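How do I ask a touring band for a signed item for a local fundraiser?

hjalti.b (Hjalti Baldursdóttir)
Posted 2018-06-01
Shared 17 times

A boy on my son's hockey team was hurt in a car accident in December and his parents have both been off work for long stretches. The insurance covers the hospital but not the motel near it, the gas, or the changes they need to make to the front steps and bathroom. A few of the parents are putting on a supper and silent auction at the community hall in Trorkescombe to help out. We'd like to raise $3,000.

Koltar are playing the Liketti the week before our supper. The boy is a big fan and had tickets to see them last time, though he ended up missing it with the flu. Somebody on our side had the idea of asking the band for a signed drum head or a guitar for the auction. I sent a message to their Facebook page and got an automatic reply saying they can't answer every message. I also wrote to the email on the bottom of their website and heard nothing at all.

Is there a proper way to do this? Should I be going through the theatre or the promoter (it's Skjelbred on the poster)? And do I mention that the boy is a fan, or does that look like I'm angling for a visit? His mum would be happy with a signed photo for him and we could auction something else. I don't want to be a pest about it but I also don't want to find out later that there was a form I should have filled in.

3 answers

Inger Lauritsen

I handled donated items for a hospital auxiliary for years, and before that I worked in the office of a touring company, so I've seen these letters from both ends.

The Facebook page is usually run by someone at the label or a marketing firm. The email at the bottom of a website is often for press. You want the management company. It will be listed on the contact page of the site, or on the back of the last album, or in the small print of the band's profile on a booking agency's page. The booking agent is a different person and can't give you anything, but they will sometimes forward a note if you ask politely and keep it short.

Promoters vary. Skjelbred are a fairly small outfit as far as I know and a small promoter will often have the tour manager's number, as they have to arrange the load-in and the catering. Phone them during office hours and ask for whoever is looking after that show. Don't ask the box office at the Liketti. They are selling tickets and they will take a message to get you off the line.

What to put in the letter:

Who you are and what the event is, with the date and the town, in the first two sentences.
Who the money is for and where it is being held. If you have an account in trust at the credit union, say so. If you don't, set one up before you write to anybody.
The exact thing you would like. "A signed drum head" is good. "Anything you can spare" gets put aside.
How they can get it to you. Offer to collect it from the stage door at a time that suits them.
A phone number for one adult who will pick up.

Keep it to one page. Attach the poster for the supper if you have one. Do mention that the boy is a fan, in a single sentence, and leave it there. Get his parents' permission before you give his name or send any photo of him, and I would leave the medical details out altogether.

Bring your own item to be signed if you can. A used drum head from a music shop costs very little, and the same goes for a pickguard or an LP sleeve. A tour manager can hand those round with a marker at dinner. Guitars are a lot to ask for from a band on the road – they only carry what they play. Put a silver or black paint marker in with it, as ordinary felt pen rubs off a drum head.

Write once and follow up once, a week later. After that let it be and put your effort into local donors. In my experience the garage offering an oil change and the woman who quilts will bring in more than the famous item does, and their neighbours come to the supper to see who wins it.

One more thing about tax receipts. A private fundraiser for one family can't issue them, so don't promise the band or anybody else a receipt. Some people will ask. Just tell them it's a gift.

14 people found this helpful

Preben Arnardóttir

Just go to the stage door after the show. I got three of them to sign my jacket in Brandon that way and it took ten minutes. Bands like that are nice to people, you only have to ask. If you bring a kid along they always stop.

2 people found this helpful

Comments (3)

Asnakech Hailu: Works some nights, but plenty of tours load straight onto the bus and leave by a different door. I wouldn't plan an auction around it.

Preben Arnardóttir: fair enough, it was a summer festival when I did it so they were hanging around anyway

hjalti.b: Thanks both. I'll keep it as a backup. I have no idea where the stage door at the Liketti even is, so I'll ask when I call.

Arnar Toft

I agree with nearly all of what Inger wrote. I'll add what we learned from an auction for our rink, where we had a signed jersey and a signed record.

Get proof that the signatures are real. It doesn't have to be a certificate. A short email from the tour manager saying the band signed it on such a date is fine, or a photo of them holding it. Print that and put it beside the item on the night. Ours had nothing with it, and two people at the table spent the evening telling everyone it could have been signed by anybody. It went for less than the meat tray.

Set a starting bid. We left the record sheet blank and the first person wrote $5, and then everybody went up a dollar at a time. The next year we put minimums and bid steps on every sheet and did much better with the same sort of donations.

Think about whether the signed thing should be auctioned at all. A signed item from a mid-sized band is worth the most to people who already love that band, and there might be only one or two of those in your hall. You could raffle it, but check the rules for your province first, because you will probably need a licence for a raffle and the application can take weeks. Silent auctions are generally simpler. Your municipal office can tell you which applies.

For the boy, I'd ask separately and ask for something small. A card or a signed photo can go in the mail in one envelope, and he gets to keep it whatever happens with the rest. Send the management a stamped, addressed, stiff-backed envelope with your letter. Ours came back 18 days later with a setlist folded inside as well.

As for the other items on the tables, have everything in hand a full week before the supper, labelled with the donor's name and the value. Small things sell better grouped in a basket than laid out singly. Tape the bid sheet down and tie the pen to it. Close the tables one at a time so the people paying aren't all in the same line, and have someone at the cash who isn't also serving supper.

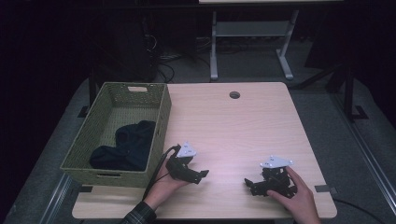
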